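About Us

Gellolham Evening School of Bookkeeping. Small school, second floor, above the shoe repair on Prirnia Street. Ring the lower bell, the upper one is broken.

We teach grown-ups how to keep books. That's it really. Sole traders, people who got handed the accounts at work and never asked for them, a few parents going back to a job after years at home. Evening classes, Monday to Thursday, plus a Saturday morning group when enough people sign up.

How it started

Sugeng Lumbantobing opened the school with one room and a borrowed projector. He'd spent years doing the accounts for a furniture importer and kept getting asked the same questions by friends - what goes in which column, what do I keep, how long do I keep it. First class was 13 people. Most of them stayed for the second course. Two of them now teach here, which still makes Sugeng a bit smug.

We have 172 students on the roll this term, across day release and evenings. Biggest we've been. The back classroom was painted in April and no longer smells of it.

What we teach

Bookkeeping 1 - double entry from zero, bank reconciliation, petty cash. No math beyond what you'd do at the grocery store.
Bookkeeping 2 - payroll basics, sales tax, year end. Bring your own calculator, ours go missing.
Stock and Costing - for anybody who makes or stores things. Counting it, valuing it, writing it off when it's damaged.
Kombo - our short course on spreadsheets. Six evenings. Named after the cafe where Sugeng wrote it, no other reason.

Bookkeeping 1 runs every term. The others depend on numbers so please tell us early if your interested. You can go into Bookkeeping 2 without doing 1 if you pass the short entry paper. Ask at the desk.
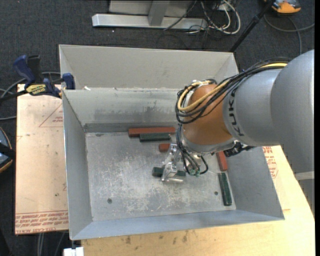

Red and green blocks in the gray metal bin

Classes

Small on purpose. Rooms hold more but we stop taking names once the tables are full. Each session is two hours with a break in the middle, tea and coffee on the landing, put something in the jar. You get paper handouts and homework. The homework is not optional, sorry. It's one page, and people who skip it are lost by week four, we've seen it enough times.

We still start on paper. Ledger, pencil, eraser. Software comes in after the midterm, once you can tell when the screen is wrong. Some students grumble about this. Then they find the mistake in their own invoices and the grumbling stops, mostly.

Fees

Bookkeeping 1 and 2 are $600 each, handouts and exam fee included. Stock and Costing is the same. Kombo is $39 an evening, pay as you go. Installments are fine, three payments, first one before class starts. If you're out of work talk to us before you decide you can't afford it - we keep a couple of reduced places every term and they don't always get taken.

Who we work with

Local employers send us staff, Rovus being the longest running. We also do in-house sessions if you have a room and a whiteboard. Same syllabus, your own paperwork used for the exercises if you want. We sign whatever confidentiality form you need.

Finding us

Five minutes on foot from the bus station. Parking behind the building after 6 p.m., not before, the shoe repair needs the spaces. No elevator yet, which we know is a problem. If stairs are difficult we book the ground floor room at the libary for your group, just let us know when you register.

Office open 3 p.m. to 8 p.m. on class days. Phone goes to the machine the rest of the time, leave a number and say it slowly.

Page last updated 29 May 2023. Fall timetable to follow.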